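Bac à eau peu profond sur une table blanche : vos avis ?
Forum Maison & petits travaux > Organisation

titi_des_bacs
Bonjour à tous ! Je cherche un bac en plastique pour tremper des étiquettes de bocaux, rincer des petites pièces, ce genre de choses, et je voudrais faire ça sur une table et pas dans l'évier (le mien fait 47 cm de large, autant dire que je ne peux rien faire d'autre pendant ce temps-là). Est-ce que quelqu'un a une solution qui ne finit pas en inondation ? J'ai vu des cuvettes rondes chez Treltby mais la forme ne me plaît pas trop.

Jomar Sarmiento
Salut ! Même question que toi en février, et j'ai pas mal tourné avant de me décider. La cuvette ronde, franchement, tu oublies : ça prend toute la place et les planches d'étiquettes ne rentrent pas à plat.

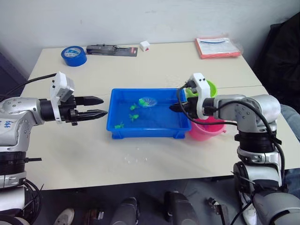

Pour moi le bon format c'est le rectangulaire pas trop haut, parce que tu ne mets presque pas d'eau dedans et que tu attrapes ce qui trempe sans te mouiller jusqu'au coude. Je le pose vers le milieu de la table, jamais au bord – j'ai appris ça à mes dépens, le parquet s'en souvient. Prends-le avec un rebord bien épais comme le bleu de la photo et des coins nervurés, je trouve que ça se tient mieux en main quand il faut aller le vider. Et le bleu vif sur une table blanche, on le voit bien, je n'ai jamais posé un dossier dedans par distraction (avec l'ancien, un transparent, si, deux fois).

mamie_lessive
Bonjour Jomar, je ne suis pas d'accord pour la hauteur ! Un bac peu profond, dès qu'on bouge la table, ça passe par-dessus. J'ai une bassine haute de chez Iltix depuis des années et je n'ai jamais eu une goutte par terre. Elle est moche, mais elle est étanche.

Jomar Sarmiento
Ah mais il ne faut pas la bouger, la table ! Et puis il ne faut pas remplir à ras bord non plus. Une petite couche d'eau claire au fond, de quoi couvrir les étiquettes, et voilà. Ta bassine haute, pour la vider c'est la musculation.

mamie_lessive
J'ai 67 ans et je la vide très bien, merci :)

K_Sánchez
Je mets tout le monde d'accord (ou pas) : le problème c'est la couleur. Dans du bleu, impossible de voir si l'eau est sale. Moi je prends du blanc, point. Le mien vient de chez Zoltau, payé 8 euros, et je vois tout de suite quand il faut changer l'eau.

titi_des_bacs
Sauf que blanc sur table blanche, je me connais, je vais m'asseoir à côté avec mon café et tout renverser ! Je penche pour le bleu du coup. Jomar, tu mets quelque chose dessous ? Une serviette ?

Jomar Sarmiento
Rien du tout pour le trempage, un coup d'éponge après. Si ta table craint l'eau, là oui, une vieille serviette pliée en deux. Par contre débarrasse autour avant de commencer, téléphone compris.

K_Sánchez
Non non non, pas de serviette, ça fait pencher le bac dès qu'il y a un pli. Un set de table en silicone, c'est plat et ça se rince.

mamie_lessive
Pour une fois je suis d'accord avec K. Et pour les étiquettes, titi, une cuillère de bicarbonate dans l'eau tiède et tu laisses une bonne demi-heure. La colle qui reste, tu frottes avec un peu d'huile.

titi_des_bacs
Merci pour le bicarbonate, je note ! J'ai une vingtaine de bocaux à faire avant les confitures, donc je vais acheter un rectangulaire ce week-end et tester avec le set en silicone. Je reviens vous dire – et si le parquet y passe, je saurai à qui écrire.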